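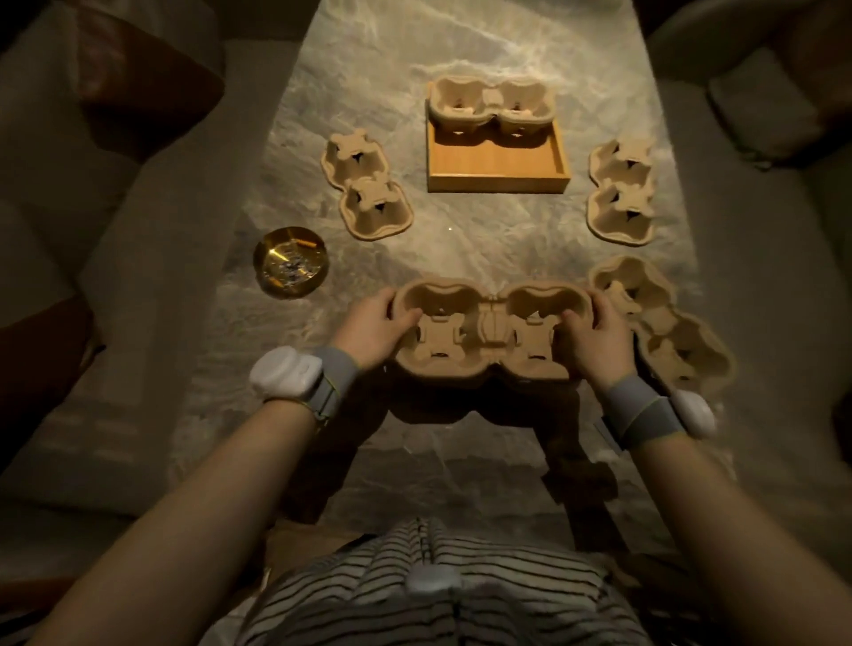 Why not just program the arm by hand and skip the wearables, was the comment that came back on our draft, it's a cup carrier not heart surgery. Fair enough. We've put an answer in under Background and another bit near the end, and the rest of the report is mostly as it was, with the spelling fixed where we saw it.

Vovus wearable teaching kit: trial and review
Final project report, Automation elective
Submitted 27 Dec 2018 (extension granted)

Background

Manalo is the practice arm in our lab. It does pick and place all right if you teach it point by point with the pendant. Every point, every approach, every retreat. Move the object a bit and you start over. For a part that always turns up in the same spot this is fine and we would not bother with anything else, which is the first half of the answer to the comment.

Cup carriers don't turn up in the same spot. They're moulded pulp, light, slide when you breathe on them, and the same carrier can be sideways, endways or on an angle. They also don't have a nice flat side to grab. So a decent test of whether you can show a robot what to do with your own hands and get something useful out.

Vovus is a hire kit sold by Skurik. You wear it, do the job the way you normally would, upload the recordings to their service, and get back a motion file. The file goes through Kodton, the converter program that comes with the hire, and comes out as something the arm will run. That's the pitch anyway. Our project was to hire it, use it and say if next year's group should.

What's in the kit

A head camera on a band. Wrist straps with a sensor module each. A clip-on module for the chest. Charging dock, cables, a printed quick start and a licence key for Kodton on a card (don't lose the card, we did, they resent it by email).

The straps are comfortable. Grey, with a yellow-green edge that makes them easy to find in a bag. The modules are white and mark easily. Left and right straps match, and there is nothing on the outside that we could find to tell one from the other. You have to pair them in order, left first. We got it backwards on the first evening and lost everything from that session. The recordings looked normal on the preview, it's only when you export that the hands are swapped. A letter L on one strap would fix this.

Chest clip is the weak part. Holds well on a thick jumper. On a light shirt it sags forward when you reach and the body position goes off. We ended up with a square of felt behind the fabric so the clip had something to bite on. Works well, cost nothing.

The head camera looks down at your hands. Good for table work. You do have to keep your head down the entire take, and you notice that in your neck by the end of the night.

The job we taught it

Cup carriers scattered over a table, a shallow wooden tray at the far side. Pick up a carrier, bring it to the tray, set it down flat with its wells side by side. Next one. That's all. We picked the inner rims as the grip, fingers over the edge and thumbs inside the wells, as it was what people did without being told. Pinching the middle ridge also works for a person but the pulp gives and the carrier tips.

Most of the recording was at home on a marble coffee table between the sofas, since the lab was locked in the evenings. Skurik's guide says any household surface is OK. We'd mostly agree. Pale veined marble under a ceiling light is bright in the middle and drops off to shadow at the edges, and the software was less sure of carriers near the edge. More on that below.

The guide also says to leave ordinary clutter in, so that the recordings aren't all from a bare table. We left the brass bowl where it lives. In hindsight foil in a shiny bowl is a lot of glitter for a camera to cope with, but it never once got picked as a target so credit to them for that.

How we recorded

One wearer at a time, another at the laptop calling start and stop. Swap when the wearer gets sloppy. Sloppy means: looking up at the laptop, using one hand, dropping the carrier the last little way and not setting it down.

Calibration at the start of each session. Arms out, arms down, touch the wrists together, look at the floor. Quick once you know it. Has to be redone if a strap slips and the app does not tell you a strap has slipped. Should.

Between takes we threw the carriers about in a different layout. Some flat on the long side, some end on, some on the diagonal. First night we were lazy and only nudged them, and the motion file from that night basically learned one path. Lesson for next group, really mess them up.

We had the kit for 2 weeks. Most of the first was set up, pairing, the swapped hands business, and waiting on the licence key. So everything in the results is from the second.

Results

Takes uploaded: 37
Takes rejected by the service: 14

Takes lost to the swapped straps aren't in that, they never got as far as upload.

Rejections come back with a reason code. Most of ours were "hand out of view", which is fair, it happens when you reach for a carrier close to your own body and the wearer's chin is up. Others were "object uncertain", nearly always with a carrier out in the darker part of the table. We moved a floor lamp in and that code mostly went away. We didn't do a proper before and after on the lamp so treat that as an impression.

The motion file from the accepted takes ran on Manalo after one conversion in Kodton. Here's where it gets mixed.

Good: the approach. The arm came in over the carrier at a sensible height and lined up with the long axis whichever way the carrier was lying. Teaching that by pendant would have meant a separate program for each angle. This is the second half of the answer to the comment on the draft, and it was the main thing we were hoping for.

Bad: the grip. We showed it two hands and Manalo has one gripper. Kodton has a setting called merge hands which picks a point midway and grabs there. Midway between two wells is the ridge. Which is the exact spot we had learned to avoid. The carrier tips, one end drags, sometimes it makes it into the tray and sometimes it rides up on the side and sits there crooked. We tried setting the left hand as lead instead and the gripper took one well by the rim. Better hold, but the other well hangs low.

If you have a two arm robot this may not matter at all. We couldn't test that. The product page doesn't mention merge hands, it's in the Kodton help under Advanced, and we think it should be on the page where you pay.

Set down was OK. Slightly firm. You could hear it. No carriers crushed, a few with a dented rim that might have been from us handling them for days.

Support

Email only. Replies next working day, polite, and they did read the question. On the grip problem they said to re-record one handed. We'd run out of hire time by then. Would have been nice to be asked at the start what kind of arm it was for, there's a form when you book and it asks for your shipping address and strap size and thats it.

Returning the kit was easy, same box, prepaid label. Wipe the straps first.

Cost

Student rate, paid out of the project allowance. We've left the amount off as it was a quote made to our group and might not be what the next group gets. Uploads were included. Extra conversions in Kodton after the hire ends are not, the key stops working the same day, so export everything. We nearly didn't.

What we would change

Book it for October when the lab is quieter and there's time to hire again if the first go is a write off.

Decide one hand or two BEFORE recording anything, based on the gripper.

Tape on the left strap.

Felt behind the chest clip.

Lamp.

Matte cloth or a cutting mat over the table. We meant to try this and didn't.

Write down which layout goes with which take. Ours are called things like test_final_b and we couldn't match the failures on the arm back to the layouts afterwards. That is a real hole in the report, we know. Marks off for it in the draft and we can't fix it now without the kit.

Recommendation

Hire it again, yes, for jobs where the object turns up any old way and one hand will do. For two handed jobs on a single arm like Manalo, no, or at least not until merge hands lets you choose the grab point yourself. For parts in a fixed jig stick with the pendant, it's free and it's already bolted to the bench.

Skurik have a newer version of the kit listed with a different chest mount. Haven't seen it. If next year's group gets that one then ignore the felt.

Appendix A is the reason codes as they came back, Appendix B the Kodton settings for both runs (merged and left lead). The raw recordings are on the group drive under vovus, ask for access, the folder called old is the swapped hands ones so dont use it.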